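Hirkel Community Boards > Home & Garage > Selling and Shipping

Thread: Is it worth reusing boxes for glassware, or am I asking for trouble?

mapleside_deb
Posted Monday, January 30, 2023

OK, I need a sanity check from people who ship more than I do. I've been selling off my aunt's glass collection on Jaidee (up to 70 pieces if I include the chipped ones, which I probably shouldn't) and I've been packing everything in whatever boxes I have saved in the basement. Shoe boxes, coffee maker boxes, the boxes my cat food comes in. So far so good, and then last week a buyer sent me photos of a candy dish in five pieces. Five! I had that thing wrapped like a mummy.

My husband says buy new boxes and be done with it. I priced them and it hurts. A lot of these pieces sell for less than a decent lunch. So what do you all do? Do you reuse, or is it new every time?

I'm also wondering if plain white packing paper is any good or if I need bubble wrap for everything. I bought a big stack of the paper because it was cheap and now I feel silly.

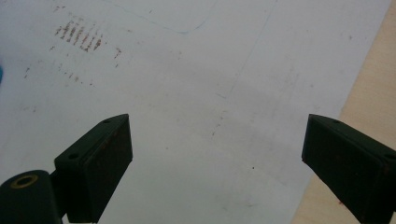 Anyway, the paper is the white kind, no print on it, so at least it won't leave ink on anything the way newspaper did on my first few sales. (Learned that one with a milk glass vase. It came out gray and I spent an evening scrubbing it with baking soda.)

tugboat_annie
Re: reusing boxes

Reuse all day long! I've sold on Jaidee for 11 years and I could count my broken shipments on one hand. The trick is the box inside a box. Small box, padded, goes in a bigger box, padded again. I get mine from the pharmacy and the liquor store. Liquor boxes are the best because of the dividers, you just drop a wrapped glass in each slot. Turn them inside out if you're shipping with a carrier that gets fussy about the alcohol labels.

And paper is fine! Crumple it. Don't lay it flat and fold it like you're wrapping a birthday present. Flat paper does nothing.

gravel_road_greg
Re: reusing boxes

Gonna disagree with Annie on this. Cardboard gets weaker every trip. Squeeze the corners on a used box and then squeeze a new one and tell me it's the same. I filed a claim on a lamp two years ago and they turned me down flat, and the reason on the letter was "previously used carton." I was out the lamp and the postage both.

If it's a $6 candy dish, sure, take the chance. Anything over $40 gets a new box from me, no exceptions.

mapleside_deb
Re: reusing boxes

Greg, that's exactly what I'm scared of. Did you have insurance on it? I've been skipping insurance because I figured careful packing was enough. And Annie, I do fold it flat. I've been folding it flat this whole time. Well, shoot.

gravel_road_greg
Re: reusing boxes

Had insurance, yep. Didn't matter. Read the fine print on yours before you pay for it.

umis_fan_2715
Re: reusing boxes

I use the Umis wrap, the honeycomb paper stuff that stretches. You pull it and it grips itself so you use way less tape. It costs more up front, but one roll did my whole Christmas rush. I'm not getting paid to say that, I just like it.

On the boxes I'm in the middle. I reuse anything that still has sharp corners and no old water marks. If it's got a soft spot, it goes in the recycling. And PLEASE everybody cover up the old barcodes. I had a package go back to a warehouse in another state because I left the original sticker on the bottom. It was gone for three weeks and the buyer was not nice about it.

tugboat_annie
Re: reusing boxes

Yes to the barcodes! A black marker works, or just stick your new label right on top if it's big enough. I use one of the divided kind for anything in pairs, like salt and pepper sets or candlesticks. Keeps them from knocking into each other the whole way.
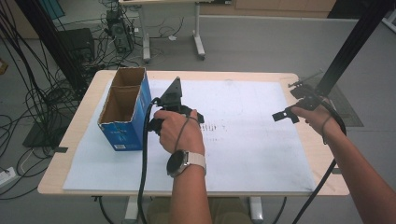
Open blue box with the two compartments, on the left. Top flaps are gone on it.

gravel_road_greg
Re: reusing boxes

No flaps is a no from me, Annie. The flaps are half the strength of the box. What are you closing it with?

tugboat_annie
Re: reusing boxes

That kind is only ever the INSIDE box, Greg. Box in a box, I said it up top, lol. I cut a piece of cardboard to fit over it and then the outer one has all its flaps and gets taped in an H on the top and the bottom.

gravel_road_greg
Re: reusing boxes

Fine, I'll give you that. I'd still want the outer one new.

mapleside_deb
Re: reusing boxes

You two are making me feel better and worse. OK, so my plan: crumple the paper, double box, reuse for the inside and buy new for the outside, at least on the nicer pieces. Does anybody know what size to get for the outer ones? I was looking at a bundle from Gekeo, but you have to pick one size for the whole bundle.

umis_fan_2715
Re: reusing boxes

Two inches bigger than the inner box on every side. So if the inner one is 8 x 8 x 8, get a 12 x 12 x 12. I wouldn't go up from there, the shipping price jumps.

pennywise_quilter
Re: reusing boxes

I don't sell glass, but I do ship fabric, and the Gekeo boxes are thinner than they look online. Mine were OK for quilts. I don't know that I'd trust them with a vase. The shipping store near me sells singles if you want to try one before you commit to a bundle.

mapleside_deb
Re: reusing boxes

Good to know, thanks! I'll get a couple of singles this weekend. I've got a cake stand with a glass dome going to Oregon and I'm already having bad dreams over it.

tugboat_annie
Re: reusing boxes

Pack the dome and the stand separately!! Fill the inside of the dome with crumpled paper first, then wrap it.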